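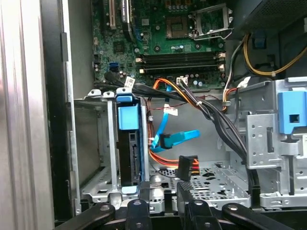 Kabelsalat (PC-Technik)

Kabelsalat bezeichnet umgangssprachlich den Zustand der Leitungen in einem Computergehäuse, für den sich später niemand zuständig fühlt. Das Gegenstück heißt Kabelmanagement und wird meist für den nächsten Umbau angekündigt.

Bestandteile
Den Hauptanteil stellt das Kabelbündel des Netzteils, das stets einen Strang mehr mitbringt als benötigt. Hinzu kommen SATA-Datenkabel, flach, störrisch und gern in auffälligen Farben wie Blau, sowie die dünnen Adern zu den Stiftleisten der Hauptplatine. Diese sind grundsätzlich einen Zentimeter zu kurz, alle übrigen zu lang.

Folgen
Lose Leitungen erschweren den Zugang zu Speicherbänken und Laufwerken. Ob sie auch die Kühlung stören, ist vor allem unter Besitzern von Sichtfenstern umstritten.

Abhilfe
Üblich sind Kabelbinder und Klettband. Der Gehäusehersteller Skalstead legte seinem Modell Drelon 400 ab Werk 8 Klettbänder bei. Sie finden sich in Gebrauchtgeräten häufig noch originalverpackt im Laufwerksschacht.

Siehe auch
Netzteil, Serial ATA, Gordischer Knoten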